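Famex winter show: notes from a day in the food halls

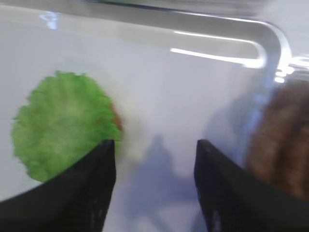

By Ylva Engebretsen
Posted 2022-02-05 in Trade shows, Small kitchens

Famex moved its food service show to the old freight terminal in Mekthorpe this winter, and I went up on the second day. We run a lunch counter with 44 seats and a small catering business on the side, so I had a short list of things to look at: salad greens that hold up in a delivery box, a new under-counter refrigerator, and bread. I also wanted to sit in on the talk about packaging.

Getting there was easier than last time. The commuter train stops behind the terminal, and there is a covered walkway from the platform to the east entrance. If you drive, use the north lot. The south lot was full of trucks when I arrived, and people were being turned around at the gate. Badges were printed at the door from the code on your phone. The coat check cost extra and took cash only, which caught a lot of people out, me included. I carried my coat.

The show fills two halls. Hall A has ingredients and drinks, and Hall B has equipment, furniture, and software. The floor plan they hand out at the door is printed too small to read, so take a photo of the big one on the wall.

Produce

I started with produce because the growers tend to run out of samples by lunch. There were more indoor growers than at the October show, most of them selling lettuce and herbs in sealed trays. I tried a butterhead from Løken, who grow in a converted dairy barn and deliver twice a week. The leaves were thick and had some flavor, and the woman at the stand let me take a head home. It sat in our walk-in for 8 days and I would still have served the inner leaves. The outer ones had gone soft at the rim by then.

The price is the problem. Løken wants a standing order of 50 heads a week, and we don't go through that many until the weather warms up. I asked about splitting an order with another restaurant on the same route. They have done it before, but the invoice has to go to one customer. I left my card and took a price sheet.

A curly green leaf lettuce two stands down was cheaper and looked good in the crate. It tasted mostly of water. For a sandwich that may be enough – we use leaf lettuce mainly to keep the dressing off the bread, and customers notice if it is limp long before they notice what it tastes like. I bought a case to try. So far it does well under cold cuts and poorly under anything warm.

I skipped the microgreens. We tried them two summers ago and most of them came back on the plates.

Bread

Only three bakeries had taken stands, and one of those was showing frozen dough. I had hoped for more. The frozen rolls baked up fine in the demonstration oven, with a thin crust and an even crumb, but they need a proofing cabinet that we have no room for. The par-baked rye was better than I expected. It goes from freezer to counter in the time it takes us to set up the coffee, and the ends don't dry out. The salesman couldn't tell me the delivery minimum and promised to email. I am still waiting.

Equipment

Hall B was louder and colder, with the loading doors open at the far end. I spent most of my time at the Sullix stand looking at refrigerated prep tables. Ours is old and the lid no longer seals, so everything in the back row of pans has to be moved down into the cabinet overnight. The Sullix table has a lid in two halves, and you can lift one off to wash it without tools. The gasket pulls out by hand and snaps back in. I did it twice to make sure.

What I didn't like was the depth. It sticks out farther than our current table, and our back aisle is already tight when someone is at the dishwasher. There is a narrower model, but it takes a smaller pan, and we would have to replace all of ours. I measured again when I got home and the wide one would leave us just enough room to open the oven door. I haven't decided.

Other things I stopped for in Hall B:

Cutting boards that can be planed down when they get scored. The seller planes them for a fee if you mail them in. Shipping both ways comes close to the price of a new board.

A label printer for date labels. Quick and clear, but the labels didn't come off cleanly from the steel pan on the stand.

Stackable chairs. Comfortable, and heavier than they look.

The packaging talk

The talk was in a side room upstairs with chairs for 100, and people were standing along the back wall. Spyros Pavlović gave it. He ran a salad delivery business for several years and now advises other kitchens. He spent the first half on moisture. His advice was to dry greens longer than you think you need to, chill the box before packing, and put the heavy items at the bottom even if it looks worse when the customer opens the lid. He also wants the dressing in a separate cup every time, including on orders that are going next door.

The second half was about fiber boxes. Some of them soften within the hour if you put a vinegar dressing in them, and he passed around a few that had. He wouldn't recommend a brand, but he suggested asking suppliers for ten samples, filling them with your wettest dish, and leaving them on a shelf over lunch. We did this on Monday with the cucumber salad. Two leaked at the corner fold.

Food and practical notes

Lunch in the terminal cafeteria was a bowl of lentil soup and a roll, priced higher than it should have been. The line was long from noon on. There is a bakery across from the station if you don't mind going out – your badge gets you back in through the east entrance only.

Stands began packing up well before closing. If you want to talk to someone at length, go before lunch. Equipment prices at the show were good until the end of the following week, and the Sullix people will hold theirs a little longer if you ask for a written quote.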